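Last updated: 2024-12-07
Reading time: 2 min

Keeping two arms out of each other's way: shared-zone rules for a packing cell

Group report by Orsolya Lakatos and Kheri Laizer
Supervisor: Verna Baptiste, Kudthorpe

1. What we were asked to do

The Nulludby cell has two robot arms that can reach the same table. Our task was to write working rules for the space they share and test whether people could follow them. We did not change the safety controller or the rated speeds - those were outside our remit.

2. The rules

Only one arm may hold the shared zone at a time. The other waits at its park position with the gripper open. Zones must be named on a sign at the table, and the same name must be used in the program. Cables must be checked by hand at the start of a shift. Nobody enters the cell until both arms have been stopped and the key removed.

We first wrote the zone rule with a time limit, so that an arm would give up the zone after a set delay. Sandamali Mridha pointed out that this could release the zone with a part still in the gripper, and we dropped it.

3. Trial

We logged 253 cycles in December. The zone was requested by both arms together 70 times, and the second arm waited in every case. Two stops came from a program that still used an old zone name. We count those as failures of the naming rule.

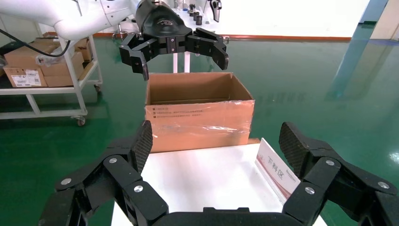 Photo: Ekaette Uzor

The unloading area is marked by a small card reading 下料区, with the open box behind it. The card is easy to read from the table but gives no hint of which arm has priority. We suggest adding the arm number and the program name of the zone.

4. Still to do

The rules do not yet cover carts parked near the table. Tuominen's layout drawing shows a clear strip on that side, but its width is not given. Kheri will measure it before the next trial and add a limit to section 2.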